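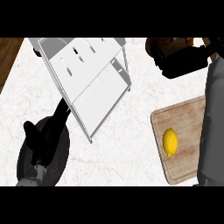 Repeat photography trip, Plerine valley: anyone in?

mossandmorraine
Sat 29 March

OK, I have been sitting on this for weeks and I can't keep it in any longer! Hatsue Fujimoto's notebooks from the old Markcombe club survey have been scanned, every page, including the sketch maps of where she set up her camera. There are 24 stations along the upper Plerine, from the footbridge to the foot of the ice, and for most of them she wrote down compass bearings to two or three peaks. I want to go back and take every single view again.

Dates I have in mind are the last week of August. Base camp at the Gill hut, which sleeps plenty and has a stove. Who's in?

ridgeback_tom

In. Didn't even finish reading. In.

(Now I've finished reading. Still in.)

coldfeet

Love this, but why August? If the old pictures were taken in early July the snow patches will look completely different and you won't be comparing like with like. You'd be measuring the season as much as the glacier.

mossandmorraine

Fair question! The notebooks say she started in July and got rained out, then went back at the end of August and did nearly all of it then. Station 3 is the only one with a July picture and nothing later. So August it is, I think, and we put a note next to that one.

slowcontour

I did something like this on a smaller scale a few years back and it was the best week I've ever had in the hills. You stand there with the print in your hand, shuffling left, shuffling right, and suddenly a boulder in front lines up with a notch on the skyline and you know somebody stood exactly there. I may have yelled.

Practical bits from that trip:
Get the foreground lined up first, then the skyline.
Carry paper prints in plastic sleeves. Phone screens are hopeless in bright sun.
Allow twice as long per station as you think. Trees grow!

ridgeback_tom

Do we need to worry about matching lenses? I have one zoom and it's a bit of a tank.

slowcontour

Nope, shoot a little wider than the original and crop later. Standing in the right spot matters far more than the lens.

h_bracken

Going to be the grump here. Photos are lovely but I'd want GPS heights on the ice front as well, otherwise we come home with a slideshow. Her team ran a line of painted stones across the valley floor, and the notebook puts the ice edge 457 meters from the last one. If we can find even a couple of those stones, we can measure that again in an afternoon.

coldfeet

Painted stones after all this time? In a river plain that floods every spring? Good luck.

h_bracken

Some were on bedrock above the flood line. Page 163 of the scan, bottom left, tiny writing. I spent a whole evening squinting at it.

coldfeet

Huh. OK, I missed that page. Bedrock is a different story and I withdraw half of my good luck.

mossandmorraine

Half! I'll take it. And yes please to the stones, there's no reason we can't do both. Two on photos, two on the survey line, swap when people get bored.

sylvie_cloutier

Hi all, Sylvie Cloutier here, first post after reading along forever. I walked up to the ice last fall and the path above the Gill hut is gone where the side stream cuts through. You can get around it on the north side, but it's steep loose rubble and I wouldn't want to do it with a heavy pack. Add a couple of hours each way. The upper stations might need a second camp.

ridgeback_tom

Welcome! And thank you, that's gold. Is there anywhere flat up there?

sylvie_cloutier

There's a grassy shelf below the old moraine with clean water right beside it. Room for three small tents if everyone is friendly. Wonderful spot, you hear the ice creaking at night.

h_bracken

I'd rather do long days from the hut than haul tents over rubble.

slowcontour

Other way around for me. Evening light was what made half of our old matches work, and you can't be at the top station for evening light and back at the hut for supper. I'd carry the tent for that alone.

mossandmorraine

We can split it: hut people and shelf people. I'll bring the Zeto stove for the shelf, it's ancient but it boils water in any wind.

I'll put the station list up in April with map references, and everybody can call dibs on their favorites. I'm claiming the footbridge one already, sorry, organizer's privilege.

coldfeet

Put me down as a maybe. A warm maybe. Need to check my vacation days.

ridgeback_tom

Dibs on the very top one, rubble and all!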